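Setting Up Your Toltus Bead Loom: Warping the Loom and Weaving Your First Rows

By now you should have the frame together and the two end rollers turning nicely in their slots. If one of them still feels stiff, go back to the assembly section and loosen the wing nut a quarter turn before you carry on, as warping a loom with a sticky roller is no fun at all. This section takes you through putting on the warp threads, tying them off, getting an even tension, and weaving the first few rows of a band. Pour yourself something nice to drink (and put it on a different table!) and give yourself an evening for it. The first warp is always the slow one.

What you will need

The assembled loom, with both rollers and both spring bars in place
Beading thread, size D or the nearest thing your shop carries
A beading needle, size 10 or 12, and a spare, since they bend
Seed beads, size 11, in at least two colors
Small sharp scissors
Masking tape
A beading mat or a folded dish towel

The Horata pattern card that came in the box uses a background color and one accent color. You can swap in anything you like from your own stash, as long as all the beads are the same size. Mixing brands within one band is fine for a practice piece, but you may find one brand runs a little wider than another and your edges will wander.

Working out your warp

A band always has one more warp thread than it has beads across. If your pattern is eleven beads wide, you need twelve threads. We also like to double the outside thread on each side, which makes a firmer edge and gives you something solid to pull against when you turn. With the doubled edges, an eleven-bead band takes fourteen threads in all.

For length, measure around your wrist, add the width of your hand for finishing at each end, and then add a bit more for good luck. Thread is cheap and it is heartbreaking to come up short on the last inch.

Note: If you bought the wide version of the loom (part number 3220 on the box label), the spring bars have a finer coil. Put a warp thread in every second gap when you use size 11 beads. On the standard loom, use every gap.

Putting on the warp

1. Set the loom on the table with the long side running away from you. Tighten both wing nuts so that neither roller can move.

2. Tie the end of your thread to the little brass peg on the near roller with a double knot. Leave a tail as long as your finger and tape it down to the roller so it stays out of your way.

3. Bring the thread up and over the near spring bar, settling it into a gap a little to the left of the middle. Carry it straight across to the matching gap on the far spring bar.

4. Loop the thread around the peg on the far roller and come back toward yourself. For the doubled edge, this second pass goes into the same gaps as the first.

5. Keep going back and forth, moving over one gap each time and looping around the peg at each end. Try to use the same gentle pull on every pass. You want the thread straight but still a little soft.

6. When you reach the last pair of gaps, make the doubled edge again, then tie off on whichever peg you have reached. A second piece of tape over the knot does no harm.

7. Look down the length of the loom from one end. Every thread should run straight from bar to bar with no crossings. If two of them cross, it is much easier to fix it now than after you have woven three inches.

Caution: Don't crank the rollers hard to take up slack. The frame on the Toltus is beech and quite sturdy, but the pegs are only pressed in and can pull out. If the warp is very loose, unwind the last few passes and lay them again.

Setting the tension

8. Loosen the wing nut on the far roller, hold the roller in place with your thumb, and turn it away from you just until the threads feel firm. Tighten the nut again.

9. Press lightly on the middle of the warp with a fingertip. It should give a little and spring right back. If it feels like a guitar string, let it off a touch. If it sags and stays there, take it up.

10. Check the edge threads by themselves. They tend to come out looser than the others, and you can even them up by sliding a thin strip of folded paper between the thread and the roller.

Note: Thread stretches during the first hour or so. If you warp the loom in the evening and weave the next day, do step 9 again before you sit down. Nylon stretches quite a lot, and the braided kinds hardly at all.

Weaving the first rows

11. Cut a comfortable length of thread, as long as your two arms stretched wide, and thread your needle. Longer lengths save you from adding thread, but they tangle and fray, and most of us get cross with them before long.

12. Tie the other end to the left outside warp (the doubled one), close to the near spring bar. Leave a tail of six inches or so to weave in at the end.

13. Weave a few passes of plain thread, over and under, with no beads at all. This little strip of cloth keeps the first row from sliding and gives you something to fold under when you finish.

14. Pick up the beads for row one, reading the pattern card from left to right. Slide them down the thread to the left edge.

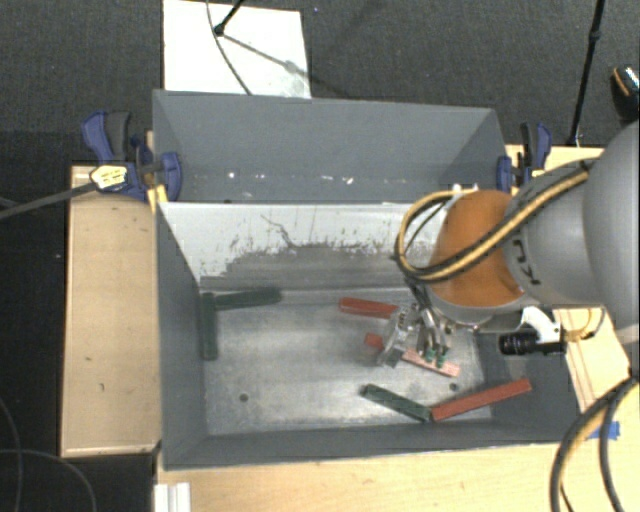

15. Bring the needle and the beads underneath the warp to the right side. With a finger of your free hand, push the beads up from below so that one sits in each space between the threads.

16. Still holding the beads up, pass the needle back through all of them from right to left, making sure it travels over the top of the warp threads. If the needle slips below a warp thread, that bead won't be caught and will drop away when you let go. Back the needle out and try again. This happens to everybody in the first few rows, so please don't be discouraged!

17. Pull the thread snug and nudge the row down toward you with the side of the needle. Check that it sits square to the warp.

18. Repeat for each row of the pattern. Many people find it handy to lay a ruler or a sticky note across the card and move it up one row at a time.

Caution: If you feel the needle catch on something when you pass it back, stop and wiggle it free. It has probably gone through a warp thread, and a pierced warp will make trouble if you ever need to undo that row.

Advancing the work

The open space between the spring bars is where you do your weaving, and sooner or later you will reach the far end of it. Loosen both wing nuts just enough for the rollers to turn. Roll the finished beadwork onto the near roller with a slip of paper under it, so the beads don't press into each other, and then tighten the near nut first and the far nut second. Repeat steps 8 and 9. The full-size Gridus pattern has 332 rows and will need to be advanced several times, while the little Horata band may only need it once.

Adding new thread

When you have about a hand's width of thread left, weave the tail back through two or three earlier rows, changing direction once, and trim it close. Start the new piece the same way, coming out at the left edge where the old one stopped. Avoid knots inside the beads. They fill up the hole, and you will want that space later for your finishing thread.

If something looks wrong

The edges pull in. You are tightening the row too much. Ease off, and hold the beads in place with your finger while you draw the thread through.

A bead is too fat for its space. Take the row out and change the bead. Please don't try to crack it with pliers while it is on the loom, as a splinter of glass can cut the warp.

Gaps show between rows. Push each row down before you start the next one, and check your warp tension again.

The spring bar hops out of its notch. Look at the rubber washer at each end of the bar. A spare pair comes in the small paper envelope with the needles, and Stelmakh washers from the older loom will fit too.

When the band is as long as you want it, weave another short strip of plain thread to match the one from step 13, and leave everything on the loom. Cutting off and finishing the ends is covered in the next section.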